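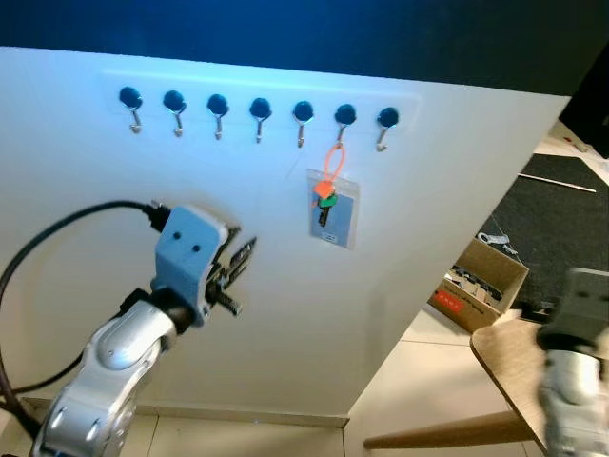
I have lost my keys in every home I've ever lived in, so when a reader wrote to tell me about a woman in Bernby who sets up entryways for a living, I called her that same afternoon. She's 51, she talks fast, and she did her first hallway for a neighbor who kept missing the bus. We met over coffee (mine went cold, I was writing so hard) and I started with the question I really wanted answered, which was why my own key hooks have never done me any good. She asked what was on them. Well, everything! Tote bags, a dog leash, an umbrella, two scarves. She laughed at me. The way she likes it is a clear strip on a plain white panel with most of the hooks bare, and then one hook, second from the right, with a key in a green cover on a bright orange loop and a badge holder hanging right there with it. "You can spot that from the other end of the hall," she said. "You're half asleep, you've got toast in your mouth, and you can still spot that."

I asked about the badge. Mine lives in my coat pocket, or the other coat's pocket, or the car. She said she hangs a badge and a key together if they leave the house together, and apart if they don't. "People want to sort by what the thing is. All the keys here, all the badges there. I sort by when you walk out the door." Her own work key from Noonan, where she was in the front office for eight years before she went out on her own, used to hang with her lunch bag for that same reason. She'd grab one and the other came with it.

The colored covers were something I'd always thought were for kids. She's very much in favor of them. Green for the front door, in her house, and a tag on the loop so it's easy to grab without looking. "I don't write the address on it, please tell people that," she said, and put her cup down so I'd know she meant it. So, I'm telling you – no addresses on the tag.

We got onto small places then, because my apartment is 400 square feet and the front door opens practically into the stove. She has done a lot of those, including a whole floor of studios over at the Clommont, an old hotel that was turned into apartments. There was no hall in any of them. She used the bit of wall behind the door in some and the side of a closet in others. Her one rule was that you had to be able to reach the hooks before you took your shoes off. "If you have to cross the room, you've already put the keys on the counter. And then somebody puts the mail on the keys."

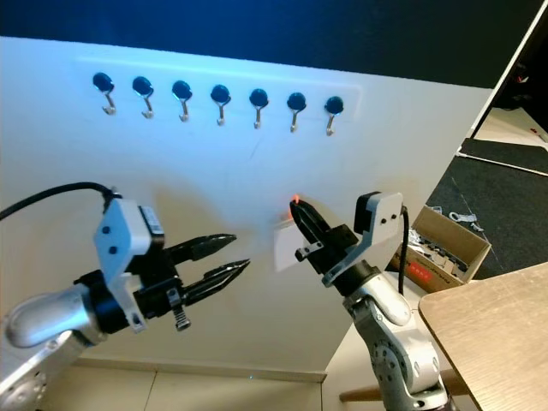 Spacing is a thing she has strong feelings about, and I got a good ten minutes on it while she moved sugar packets up and down the table to show me. Hooks too close together and a fat bunch of keys pushes into its neighbor, and pretty soon you're hanging everything on the end one. She'd much sooner have a long row with air in it, on white, so the dark round bases and the little curved silver hooks stand out and you aren't poking at the wall trying to find one. I asked whether a small white card against a white panel doesn't just disappear, and she said it depends on the light and on your eyes, and that she'd put a colored loop on it if it were hers.

She buys the Tuvex strips, mostly out of habit. You wipe down the wall, you let it dry, you press and hold, and then you leave it alone overnight. I confessed that I have never once left anything alone overnight. "Then that's your problem with hooks," she said. "It isn't the leash." (It was a little bit the leash.) She told me about a client who hung a full set of garage keys on a new strip the minute it was up and found the whole business on the floor at 2 in the morning, with the cat sitting on it.

Before I left I asked what to do with the hooks that don't have anything on them. It bothers me, an empty hook. I want to fill it. She said to leave them for company. Someone comes by, they've got a car key in their hand and nowhere to put it, and you point. She had a visitor's key of her own to get back to, a dog she was walking for the people downstairs, so we paid and she walked me to my car. I had to go back in for my keys. They were under the sugar packets.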